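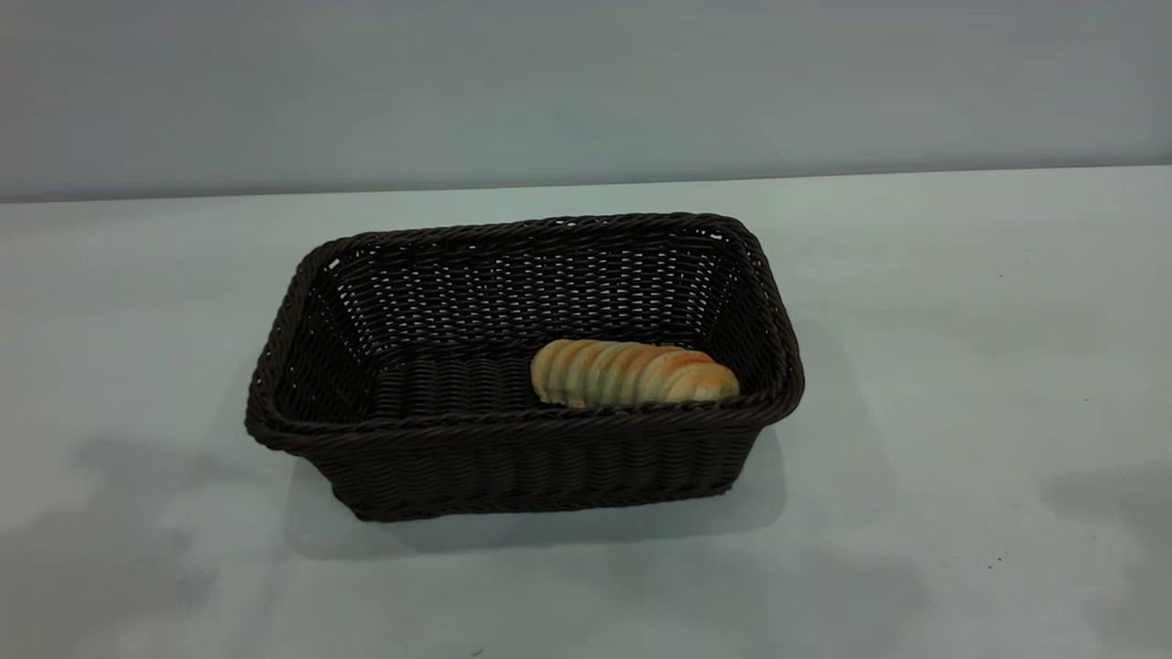 The Dulent Jevance is a two-door, four-seat convertible built in small numbers by Dulent, a coachbuilding firm that had until then made most of its living from delivery vans. It is remembered fondly by the people who own one, and a little less fondly by the people who have had to find a new rear window for it.

Development

Work on the car began under Gopinath Kartha, who had joined Dulent as a body engineer and who felt, rather strongly, that an open car ought to be pleasant to ride in with the roof up as well as down. His first drawings showed a folding metal top, but this took up nearly all of the trunk and was dropped in favor of a lined fabric hood on a steel frame. The hood was supplied by Peletti, a maker of boat covers and awnings, and early cars have the Peletti name stitched into a small tab behind the rear seat. 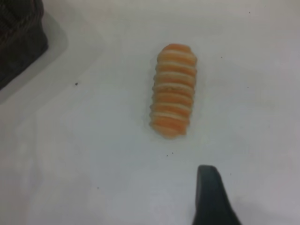
The hood could be lowered by hand in less than 30 seconds, at least by somebody who had practiced, and the brochure made a good deal of this. A powered version followed for the second model year - slower than doing it by hand, as it happened, but much kinder to the fingernails - and it soon became the usual choice.

Design and equipment

The styling was the work of Heather Hollis, whose long, low hood line and slim round headlights gave the Jevance a friendlier face than its rivals. She also moved the turn signals up into the front fenders, where they could be seen from the side, and she lowered the door tops so that a driver could rest an elbow there comfortably on a slow drive home. Power came from a four-cylinder engine giving 90 horsepower, sent to the front wheels through a five-speed manual gearbox.

Production

Dulent built 2474 cars in all, of which the last 400 were sold as the Jevance Thomas, a trim level named after the street where the factory stood. These had a tan hood, a thicker steering wheel and a proper wind deflector. Owners still gather each June with their cars, and a good many of them drive there with the top down whatever the weather may be doing.
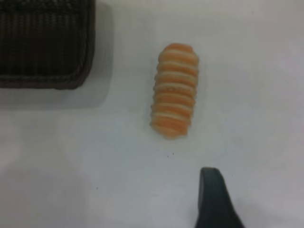 Dark woven container with a braided rim, on a white surface.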